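Anschluss mobiler Solarcontainer an das Nahwärmenetz Lerkalside
Forum Dezentrale Versorgung, Bereich Technik und Genehmigung

Netzstelle_Mulness schrieb am 4. März 2021:
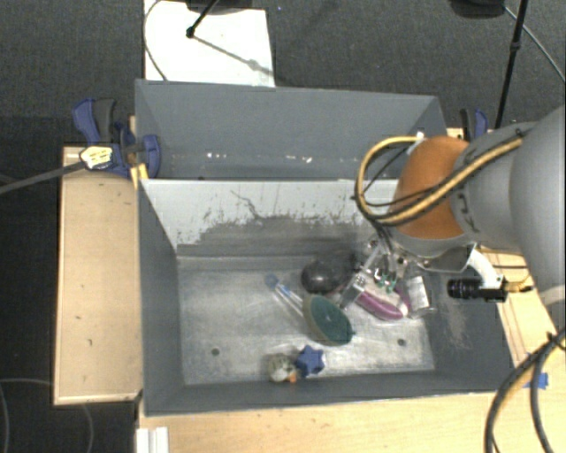
Für den Standort Lerkalside ist die Aufstellung eines Solarcontainers der Bauart Stuvard mit 30 kW Spitzenleistung vorgesehen. Der Betreiber beabsichtigt, die Wärmepumpe und die Umwälzpumpen daraus zu versorgen. Wir bitten um Stellungnahmen zur Kabelführung am Übergabepunkt. Eine weit ausgebogene Schlaufe wie beim gelben Kabel vor dem orangefarbenen Teil des Roboterarms sollte auch am schwenkbaren Modulträger vorgesehen werden, damit die Leitung beim Nachführen nicht auf Zug belastet wird.

E. Andrade schrieb:
Der Schlaufe stimme ich zu. Bedenken bestehen gegen den Standort selbst. Im Oktober liegt die Fläche ab dem frühen Nachmittag im Schatten des Speichers.
Emerson Andrade, Ingenieurbüro Damasceno

waermewart444 schrieb:
Die Verschattung wurde im Vorverfahren behandelt und als hinnehmbar eingestuft. Strittig ist vielmehr die Batterie. 2000 Zyklen Gewährleistung halte ich bei täglichem Betrieb für zu wenig.

E. Andrade schrieb:
Dem widerspreche ich. Im Vorverfahren wurde ausschließlich der Sommerbetrieb betrachtet. Das Gutachten ist insoweit zu ergänzen.

Netzstelle_Mulness schrieb:
Die Ergänzung wird beauftragt. Zur Batterie liegen zwei Angebote vor, beide mit derselben Zyklenzahl. Eine Verlängerung der Gewährleistung wird angefragt.

waermewart444 schrieb:
Bitte dabei auch die zulässige Entladetiefe schriftlich bestätigen lassen.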